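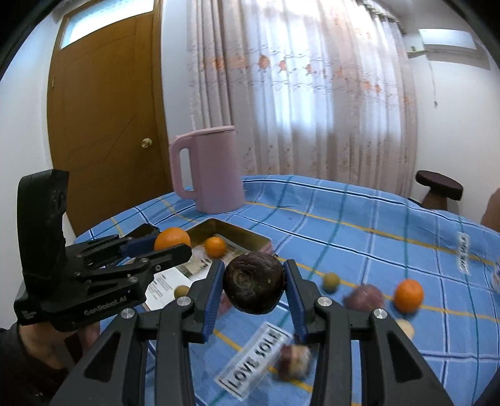

Figure 3. Whole produce trial, wrist view from the first hand-held gripper. The dark brown fruit is held between the two blue-padded fingers; the second gripper is beside the large orange.

4.2 Comparison of finger pads on whole produce

The second part of the study compared two finger pads, referred to here by their working names Bavier and Kurian, on items of uneven size and surface. Rigid test blocks had been used in the first part (Section 4.1) and gave little separation between the pads. Fruit and vegetables were chosen for the second part as they vary in diameter, roll freely on cloth and present skins ranging from dimpled to wrinkled.

All trials were carried out on a cloth-covered table in a furnished room lit by daylight. The room was not altered for the work. Operators held one gripper in each hand and were asked to lift a named item, hold it clear of the table and put it down at a place of their choosing. Operators were not told which pad was under test. Each gripper carried its own wide-angle camera, and the two streams were aligned afterwards with the Trorisow logging software.

A total of 2,000 lifts was recorded. Of these, 369 were removed before scoring, either because the item could not be identified in both streams or because the operator had begun the lift before the start signal. The remaining lifts were scored by two readers working separately. A lift was counted as sound if the item stayed between the pads for the full holding period and was released without the second gripper being used to steady it. Differences between readers were settled by a third reader, whose decision was final.

The large orange was the most demanding item for both pads. Its width left little spare travel in the fingers, and small errors of approach were enough to push it away across the cloth. Operators who did best brought the gripper down from above with the fingers already open to their limit, and closed only when the middle of the fruit was level with the pads (Figure 4).

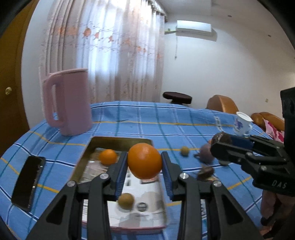

Figure 4. Large orange raised between the ridged blue pads, with the tray behind. A second gripper, at right, holds a dark brown round object.

The Bavier pad gave the higher share of sound lifts on the larger items. Its advantage was clearest when the fingers met the item off centre, where the Kurian pad tended to let the item turn before the grip was complete. On small items the order was reversed. The thinner edge of the Kurian pad could be worked under an object resting on the cloth, whereas the Bavier pad often pressed the object down and dragged the fabric with it.

Pad wear was checked after every 500 lifts by the method given in Section 3.4. No pad was replaced during the trials. Some loss of surface finish was noted on the Kurian pad at the last check, although this did not coincide with any fall in its scores.

The position of the cameras affected the scoring more than had been expected. In the wrist view the fingers occupy much of the lower part of the picture, and an item lying directly behind them may be hidden until the lift is under way. The view from the opposite gripper resolved many of these cases. Where neither view was sufficient, the lift was treated as unscored and was included in the number removed above.

Results for the two pads with the Stastix controller, which limits closing force during the final 5 mm of travel, are reported separately in Section 4.3.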